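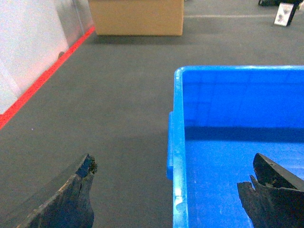
Bin handling at the Nulitley depot is the part-automated system by which empty and filled storage bins are lifted, moved and set down at the Storeck distribution centre in Nulitley. The depot sends out spare parts, garden fittings and small household goods to shops across the district, and nearly everything that passes through it spends at least part of its journey in a bin. The usual container is an open-top tub of bright blue plastic with a thick rim, and it is the rim that matters most to the machines, whose two dark fingers come in with one on the outside of the wall and the other over the floor of the bin. The fingers get scuffed and ragged along their edges, and looking after them has grown into a job of its own at the depot, one that did not exist when all the lifting was done by hand.

Background

Storeck took over the building from a furniture wholesaler called Likeck and kept most of the old layout, including the long receiving bay and the rather awkward ramp behind it. For many years the bins were carried by people on a rotating roster. A filled bin could be weighty enough to need two pairs of hands, and older staff still talk about the Christmas rush in the tones other people keep for floods and bushfires. The first pair of machines came from Pisharody, a maker of handling equipment, and went to work on empties only. Filled bins were added later, beginning with the lighter lines.

The depot now keeps 1669 bins in circulation and has 29 people on its floor roster, 14 of whom have done the full machine-side training.

Method

Work is arranged in short runs. A person at the bench calls up a run on a screen, checks that the bins have been set out square to the floor marks, and lets the machine begin. It lines itself up with a bin, closes on the wall just under the rim, lifts, travels and lowers. If the grip does not feel right to its sensors it lets go and waits, showing an amber light, until somebody comes over to straighten the bin or wave it on.

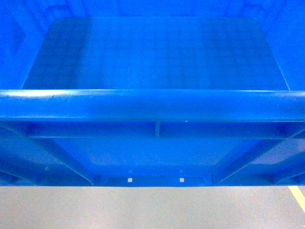

Empties remain the simplest case, as there is no load to shift about and throw the balance out. Even so, they are looked over by a person before each run, mainly for split rims and for stray labels left on the inside. A bin with a cracked rim is put aside for hand use in the workshop, where it may go on holding rags and offcuts for years.

Effects on staff

The change people mention first is in their backs and shoulders. Iddrisu Essien, who worked the receiving bay before the machines and now leads the training there, has described going home with enough left in him to kick a ball around with his children, and he counts that as the main benefit, well ahead of speed. Others have been slower to warm to it. The old roster put people in pairs all day long, and a good deal of chatting went on across a shared bin. Machine-side work is quieter and a bit lonelier, and after some grumbling the morning break was made longer and moved so that both ends of the building could take it together.

New tasks have come up as well. Finger checks are done at the start of each shift, and worn pads are written up in a book that hangs by the bench. Declan Hollis, a former forklift driver, looks after the book and fits the replacements, and his handwritten notes on how each pad wore are still passed around to newcomers.

Pay grades at the depot were redrawn so that machine-side training counts towards a higher band. Hand carrying has not disappeared, and odd-shaped goods, returns and anything made of glass are still moved by people.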